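Corwood Folding Work Table, four months in

I bought the Corwood in December to replace a card table with one bad leg. It cost $190 from Barasa, and shipping was free. I use it for sewing patterns, wrapping packages and, on weekends, as a second dining table. My sister has the Jukia table, so I have used both.

Setup is simple. The legs fold out and lock with a metal slide on each side. The slides were stiff for the first week and I pinched a finger twice. A drop of oil fixed that. Folded, the table weighs 22 pounds, and I can carry it up the stairs by myself, though the handle is on the long side and bumps against my knee.

The top is white and slightly textured. Pencil wipes off with a damp cloth. Ballpoint does not, and I have a blue line near one corner to prove it. Coffee came off after an hour. I have not put a hot pan on it and the instructions say not to.

Corwood rates the table for 200 pounds spread across the top. My heavy sewing machine is fine in the middle. At the end of the table it makes the surface bounce at full speed, enough to shake pins out of the dish. The Jukia is steadier at the ends, but it has a crossbar right where your knees go.

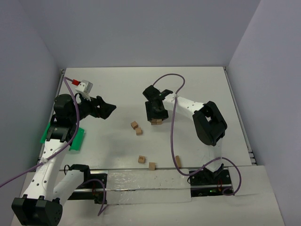 Height is the other thing to check before buying. There are only two settings, and the lower one is too low for me to sit at for long. The higher one works for cutting fabric standing up. Butau makes leg risers that fit, but they add to the price and have to come off before the legs will fold.

One rubber foot was missing from my box. Barasa mailed a new one in nine days and did not ask for a photo.

I would buy it again for crafts and company - for a sewing machine that stays out all week, I would get the Jukia.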